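Briggs Brewing to Open Second Taproom in Gandport

Briggs Brewing will open its second taproom in Gandport in September, taking over the former hardware store at the corner of Mill and Second. The Brondham brewery signed the lease in the spring and got its final sign-off from the county last week.

The new place will seat 155 people inside, with more tables on a side patio once the fence is up. There will be 16 taps, two of them set aside for beers from other small breweries in the county. No brewing will be done on site. Kegs will come over from Brondham by truck on Mondays and Thursdays.

Owner Dinesh Tiwari said he had been looking for a spot in Gandport for two years and had nearly given up on downtown.

"Rents were fine, parking was the problem," Tiwari said. "Then the hardware store closed and it came with its own lot. I called the same afternoon."

Tiwari started the brewery with a small system behind a tire shop. It made 743 barrels last year, up from the year before, and he expects the Gandport taproom to take a good part of the extra beer that now goes to distributors. A new fermenter went into the Brondham building in July and is already in use.

The opening lineup will include the brewery's regular pale ale, its brown ale, a dry stout and a German-style pilsner. A new beer, Plakano, will be sold only in Gandport for the first month. It is an amber lager at 5.2 percent, made with malt from a farm north of town. Tiwari said the first batch came out sweeter than he wanted and went down the drain. The second batch has been in the tank since early this month.

Plakano will be poured on draft to start. A run of 2,000 cans is planned for later in the fall, sold at both taprooms with a limit of two four-packs per person.

Work inside the building is mostly finished. The old wood floor was kept and sanded, and the walk-in cooler is running. The bar top came in short and a new section is on order. Restrooms were moved to the back wall to meet code, and a ramp was added at the lot entrance.

Food will come from a small kitchen behind the bar. The menu is short: pretzels, sausages, two sandwiches, a soup that changes by the week and a bowl of spiced nuts. Customers may also bring in food from outside, as they do in Brondham.

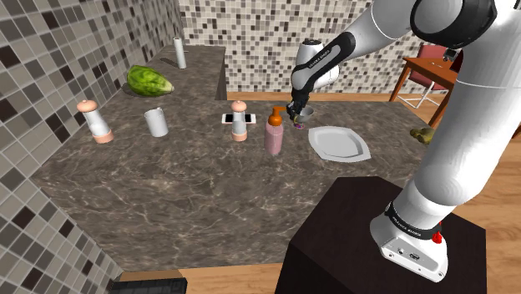 Kitchen hours will be noon to 8 p.m. on weekdays and noon to 9 p.m. on weekends. The taproom itself will stay open until 10 p.m., or 11 p.m. on Friday and Saturday. It will be closed Mondays, at least through the winter. Children are allowed until 8 p.m. Dogs will be allowed on the patio only.

The brewery is hiring for 12 positions, most of them part time. Applications can be picked up at the Brondham taproom or at a hiring table outside the new building on Tue 25 August, from 3 to 6 p.m. Bar staff must be 21 or older and will need a state server permit before their first shift.

Mug club members from Brondham will be able to use their cards at both places. New memberships for Gandport go on sale opening day, and the price will be the same. Growler fills will be offered on all beers except the guest taps.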